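Mesh seat on task chair sagging in the middle, can it be re-tensioned?

Home > Repair > Furniture and seating

dpanagiotou
Posted in April

I have a Damard task chair with a mesh seat and a mesh back. The back is fine. The seat has stretched over the last couple of years and now sits low enough in the center that I can feel the crossbar under my thighs. I weigh less than the rated load, and the chair is used for one person at one desk.

The mesh is held in a plastic carrier that presses into a groove around the seat frame. There are screws on the underside, but I have not taken them out yet. I would like to know three things before I do.

Can this kind of mesh be tightened, or does it have to be replaced? If it has to be replaced, do I need the maker's part, or can I buy mesh by the yard and fit it to the old carrier? And does heat do anything? I have seen people recommend a hair dryer.

The chair is out of warranty. A new seat assembly from the dealer costs more than half of what I paid for the chair.

Dionysis Panagiotou

Skellex
Reply marked as helpful by the poster

Most mesh seats of this type are an elastomer and polyester weave. The elastomer strands carry the load and the polyester keeps the shape. When the seat sags for good, the elastomer has crept, and it will not return to its original length. Heat can shorten the polyester slightly, so the hair dryer looks as if it works for a week or so. It also ages the elastomer. I would leave it alone.

Before you order anything, check the frame. Turn the chair over on a blanket and lay a straightedge across the side rails, front and rear. If the rails have bowed inward, new mesh will sag as well. Look closely at the corners of the groove for white stress marks or hairline cracks in the plastic.
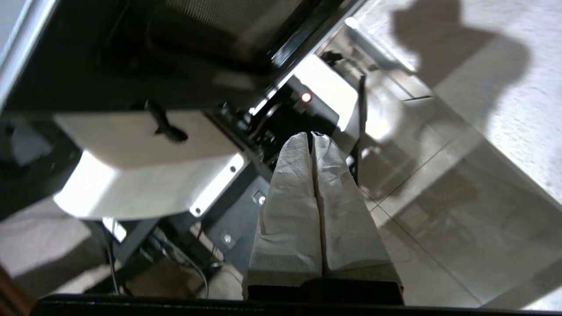 To get the carrier out, remove the underside screws and keep them in order, as the front ones are often longer. Start at a rear corner with a flat nylon pry tool and work along the rear edge first. Do not use a screwdriver. The lip of the groove is thin, and once it is chipped the carrier will lift at that point under load.

On your second item: replacement mesh by the yard can be fitted, but only if the carrier is a separate strip. On many chairs the mesh is molded into the carrier at the factory under tension, and there is no way to release it without destroying the strip. Cut ends of mesh embedded in the plastic mean it is molded. If you see a spline or a row of staples, it can be redone.

If it can be redone, cut the new piece smaller than the opening and stretch it evenly, left to right first, then front to back. I fitted a Farías chair this way with 625 denier mesh and it took 40 minutes, most of it on the corners. Two people make it much easier — one pulls while the other seats the strip.

Prakix
Reply

just put a cushion on it. I have a gel one on mine and can't feel the bar at all

dpanagiotou
Follow-up from the poster

Thank you both. I took the screws out this evening. There are 17 of them, and the front ones are longer, as described. The side rails are straight and I found no cracks in the groove.

The carrier is molded, with the mesh ends visible in the plastic, so yardage is out. I have asked the dealer whether the mesh and carrier are sold without the rest of the seat assembly. The part list shows them as separate lines — the price list does not.

The cushion raises the seat by 2 inches, and my desk does not adjust, but it will do until the part question is settled.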